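### 3.2 Transportbehälter und Übergabestelle

Der Rücklauf des Mehrweggeschirrs erfolgt am untersuchten Standort Granby ausschließlich in blauen Kunststoffbehältern. Die Seitenwände sind durch vertikale Rippen gegliedert, der obere Rand ist verdickt und gerundet ausgeführt. Für die Beurteilung der Übergabestelle ist vor allem der Abstand zwischen den Behältern und der seitlichen Führung maßgeblich. Ein zu geringes Spiel führt nach Kusuma zum Verkanten, ein zu großes zu einer Schrägstellung, die sich bis zur Entnahme fortsetzt.

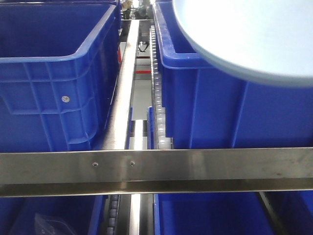 **Abb. 4:** Führungskanal zwischen zwei Behältern mit Edelstahlschiene (links) und Röllchenleiste (rechts); im Vordergrund die Querstrebe.

Die Röllchenleiste stützt den Behälter linienförmig ab, die Schiene dagegen flächig. Daraus ergeben sich unterschiedliche Reibverhältnisse auf beiden Seiten des Kanals. Im Modell nach Terner wird dieser Unterschied vernachlässigt; für leere Behälter erscheint das zulässig, für beladene nicht. Erfasst wurden im Dezember insgesamt 853 Behälterdurchläufe, von denen 422 auf beladene Behälter entfielen. In 11 Fällen musste der Durchlauf wegen Verkantens unterbrochen werden, in allen Fällen bei beladenem Behälter.

### 3.3 Geschirrteile und Ablagefläche

Das Sortiment umfasst flache, runde Teller der Serie Ayala in sehr hellem Blau mit leicht erhöhtem Rand und glänzender Oberfläche. Die Teller werden auf einer Edelstahlfläche vereinzelt. Für die Handhabung ist die Randgeometrie entscheidend: Liegt ein Teller plan auf, bietet der flache Rand nur wenig Angriffsfläche. Erst durch einseitiges Anheben wird die gewölbte Außenwand zugänglich.

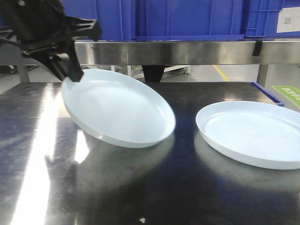

Erschwerend wirkt die spiegelnde Oberfläche des Tisches. Lichtreflexe auf dem Metall und am Tellerrand liegen in ähnlichen Helligkeitsbereichen, sodass die Kontur bei flachem Blickwinkel abschnittsweise nur schwach hervortritt. Die Sichtprüfung auf Rückstände wurde deshalb getrennt von der Vereinzelung durchgeführt und umfasste über 707 Teller. Als Rückstand galt jede Auffälligkeit der Innenfläche, die sich mit einem trockenen Tuch entfernen ließ. Verfärbungen und Kratzer wurden gesondert nach dem Schema von Flivik eingeordnet.

Die Zuordnung der Teller zu den Behältern folgt keiner festen Reihenfolge. Am Übergang vom Behälterrand zur Führung ist der verfügbare Freiraum durch die Bauhöhe der Rippen und die Lage der Schiene begrenzt.

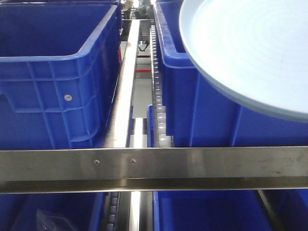

**Abb. 5:** Runder, hellblauer Gegenstand mit erhöhtem Rand über dem rechten Behälter; der linke Behälter erscheint leer.

Für die weitere Auswertung wird der Behälterrand als Bezugskante verwendet. Die Lage der Teller wird durch den Neigungswinkel gegen diese Kante und den seitlichen Überstand beschrieben (vgl. Abschnitt 4.1).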